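How to Read a "Breakthrough Drug" Story Without Getting Carried Away

Every few weeks a headline says a disease is on its way out. Most of those diseases are still with us. The routine below takes maybe ten minutes and needs no science degree.

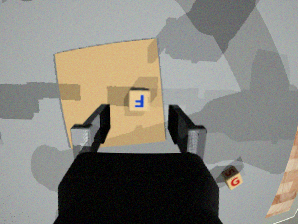 Step 1: Find out who or what was treated

Look for the words "in mice," "in cells" or "in a computer model." They are often in the seventh paragraph. If the story never says, assume it wasn't people. Plenty of compounds kill a parasite in a dish. So does bleach.

Step 2: Get the real paper

Scroll to the bottom for a link or a journal name. If all you find is a press release, search the title of the study plus the word "abstract." Abstracts are nearly always free. Read the last two sentences first, then compare them with the headline. I did this with the coverage of Osden, a fever drug candidate that one site called "a cure within reach." The abstract said it "warrants further study."

Step 3: Count the patients

Osden's trial had 50 people in it, and 11 dropped out before the end. A result like that can be worth following up. It can't tell you much about a side effect that hits one person in a thousand. The larger Clirkance trial enrolled 389, which sounds better until you notice they were split among 3 doses and a placebo.

Step 4: Turn percentages back into people

"Cuts risk in half" could mean from 40 in a hundred to 20, or from two in a thousand to one. Ask for both numbers. If the article gives only the percentage, go back to the abstract. If the abstract gives only the percentage too, lower your expectations.

Step 5: Follow the money

Scroll to "Competing interests" or "Funding." Company money doesn't make a study wrong, and most drug research would stop without it. I still want to know that the Clirkance authors hold shares in Espinoza, the firm that plans to sell it.

Step 6: Be careful with price promises

"Could slash costs" usually describes the cost of making an ingredient in a lab. Growing, purifying, testing, packing and shipping it are separate bills, and someone will want a profit on each. Look for a named buyer or a signed supply deal. No deal, no discount.

Step 7: Write it down and check back

Keep a plain list with the drug's name, the claim and the month you read it. Mine has an entry for Stiddale, which was due in clinics "by April." I look it up now and then. The last update is still the original press release.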